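2025-01-22

Equipment plan, second pass. Writing this down before the request goes in so the reasoning is in one place and we don't argue it again from memory.

Where we are: the arm stays. Service on it is paid through the year and there is no case for replacing it. What we need is a gripper, a wrist camera, and a better machine for rendering. The total we can ask for is 2000 without a second signature. Over that it goes to the building-level review and we would not hear back in time to use it this term.

Quotes in hand:

Jiltumstead, two-finger parallel gripper, 830. Includes the mounting plate and cable. Fingers are swappable. Lead time six weeks.

Zasisport, two-finger gripper, 485. No mounting plate. They want 57 for the plate, and shipping is not in either number. Lead time two weeks. Their fingertips are bonded on, so when the pads wear out you buy whole fingers.

Björklund, no price yet. They asked for our payload and stroke and I sent both. If there is no answer by the end of January I am leaving them out.

The gap between the first two looks bigger than it is. With the plate, Zasisport comes to 542 before shipping. Then spare fingers. We went through pads faster than planned on the old unit and I would expect the same again, mostly from people closing on the table by mistake (me included). I don't have a price for their spare fingers. Need to ask. Jiltumstead pads are sold loose and we can cut our own if we have to.

Stroke matters more than I gave it credit for in the first pass. The old list of test objects was blocks and tubes, all narrow. The new list has soft goods and tableware on it. A cushion can be squeezed or grabbed by a corner, so stroke is not a hard limit there. A plate has to be taken by the rim, and that is more about finger shape than opening. Chopsticks are the other end of the problem: thin, and they roll. A blunt fingertip is bad for those. I would like to have one wide pair and one narrow pair of fingers, and only the Jiltumstead unit lets us do that without taking the wrist apart.

Simulation first. We agreed on this in the last meeting and I still think it is right. Before spending anything, run the tabletop set in sim with both gripper models and look at approach angles and what the wrist view gives us. Sim costs us machine time and nothing else. Stirnari already loads the arm and the tabletop set without changes. The Jiltumstead model came from the vendor. The Zasisport one has to be built up from their drawing, and the drawing is missing the depth of the housing. Sent them a note.

Things to check in sim, in this order:

1. How much of the wrist view the gripper itself takes up. If the housing covers the bottom of the picture, a camera mounted where we planned loses the last stretch of the approach. A taller bracket is cheap. A second camera is not.
2. Whether the fingers hide the object before they reach it. Already a concern with anything sitting low and to the left.
3. Dark hardware over a dark cloth. Edges are hard to pick out and the segmentation will suffer. Light-colored fingertips might fix this. Otherwise change the cloth, which we have to buy anyway.
4. Clearance next to a plate with food on it. Don't want to find out on the real one.

Camera. Holding off on picking a model until item 1 is done. I put a placeholder in the sheet so the total is not a surprise later. If we go with Jiltumstead, 1170 is left for the camera, bracket, cloth, and whatever we can do for the render machine. That is tight. If we go with Zasisport it is 1458 less shipping and less the spare fingers, so the real difference may be small.

Render machine. Cheapest thing is more memory and leave the rest alone. Runs with the food models are slow because of the fine geometry, and we could also just thin those out. Try thinning first. Took it off the must-have list for now.

Not buying: force sensor at the wrist (would be nice, wouldn't fit), second arm, new table. Someone will ask about the table. The present one is flat and bolted down and I see nothing wrong with it.

Leaning Jiltumstead. Six weeks is the part I don't like, and it means the order has to go in before the end of January. If the sim runs show the narrow fingers make no difference on thin objects then the argument for paying more mostly goes away and I would switch.

To do:
ask Zasisport for spare finger price and shipping
housing depth for the drawing
bracket heights, try two in sim
update the sheet, mark the camera line as a placeholder
move the old gripper to the shelf and label it, it still works for demos
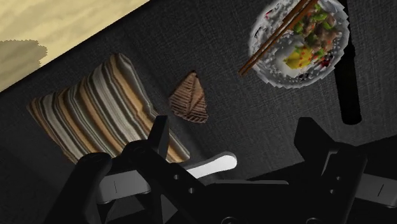

Manipulation Group, Robotics Workshop
Wrist view in sim, fingers open, tabletop set with the cushion and the plate of food. Item 1 on the list is going to matter: the housing runs across nearly the whole bottom of the view. The left finger already overlaps the cushion. Black on charcoal is as poor as I expected, and the pale gray paddle in the middle is the easiest part of the gripper to find. Chopsticks are lying across the plate with the tips out past the rim, so try those from the tip end first. The small brown triangle in the middle has clear space on both sides and can be the baseline object for both gripper models.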